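The Town That Was Owed a Bell

Short fiction
Posted December 2018
Filed under: Stories, Municipal Life

The letter from Nerkeo arrived in Vustden on a wet morning in July and said that, following a review of historical records, the town was owed a bell.

It did not say what sort of bell. It gave a reference number, 452, and asked us to reply within 11 working days or the bell would be deemed declined.
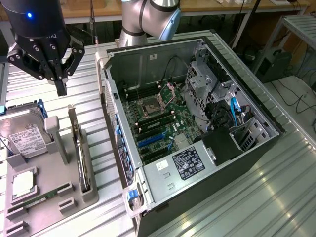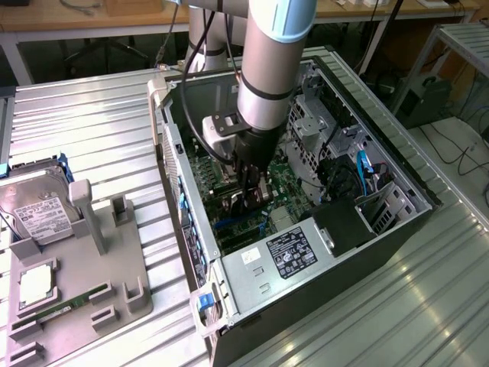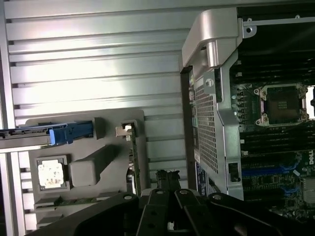

I was deputy clerk at the time, there being no clerk, and so the letter came to me. I read it twice and put it under the biscuit tin, where I keep things that may go away if left in the dark. On the ninth day I took it out again and found it had not gone away, though it had picked up some butter.

You should know that Vustden already had a bell. It hung in the tower over the corn hall and had been cracked since before my grandmother was born. When struck it made a noise like a wardrobe falling down a short flight of stairs. We were fond of it. People from Grakik, four miles down the valley, said they could tell the time by our bell because it was the only one that sounded sorry.

Grakik had a very good bell. I mention this because everything that followed was Grakik's fault.

The council met to discuss the letter and was inclined to refuse. A new bell would mean a new frame, and a new frame would mean looking at the tower, and the tower had been left unlooked-at for so long that it seemed rude to begin. The vote was about to be taken when the member for the lower road remarked that if we turned it down, they would probably offer it to Grakik.

We accepted by return of post.

Then came the forms. Nerkeo wished to know the weight of bell we could support, and we wrote down 700 kilos, on the grounds that it was a handsome figure and would look well in the minutes. They wished to know the preferred note. This took up most of August. The choir wanted an E flat. The brass band wanted anything but an E flat, having heard the choir's. In the end I wrote "low, but cheerful" and sent it off before anyone could amend it.

Verbruggen, the foundry, wrote in the autumn to say that low but cheerful was not a note, and that they had put us down for a G.

The bell came on a lorry. The whole town turned out in its second-best coats, the best ones being kept for the hanging. The tarpaulin came off and there it sat, brown and gleaming, a beautiful thing, and round its lip in raised letters as long as my thumb it said GRAKIK.

There was a silence. The driver, who I think had seen this kind of silence before, got back into his cab.

I went home and looked at the letter again. I looked at it with my reading glasses on, which I had perhaps not done before, and I scraped at the butter with a knife. Under the butter, in the corner, was the address. It was Grakik's address. The postman had been at odds with Grakik over a dog for years and had got into the habit of bringing us anything of theirs that looked heavy.

But the letter had said Vustden. I was sure it had said Vustden. It did, too, in the second paragraph, where it explained that the bell hanging in Vustden had been taken from Grakik 148 years ago, as a loan, for a wedding, and had never been given back. Nerkeo were making up the loss to the injured party. The cracked one was theirs. We had been sounding sorry on stolen property the entire time.

I considered my duty. I considered it through supper and well into the washing-up. Then I wrote to Grakik, a friendly letter, one parish to another, saying that after much heart-searching Vustden wished to return their old bell, with our apologies and a new rope.

They wrote back the same week. They had heard it every hour of their lives, they said, and would not have it in the valley's lower half at any price. They would be obliged if we would keep it. They asked what we were doing with that large new one.

I said we were having it engraved.

It hangs in the corn hall tower now, next to the old one, and the tower has borne it better than I have. The mason got as far as turning the G into a V -- it is more of a shield, if you look at it kindly -- and then he charged for the first letter and I saw what the other five would come to. So it says VRAKIK. Visitors ask about it. I tell them it is Latin.

On Sundays we ring them both, the G first and then the wardrobe. When the wind is right you can see the people in Grakik going round shutting their windows, one house after another, all the way down to the river.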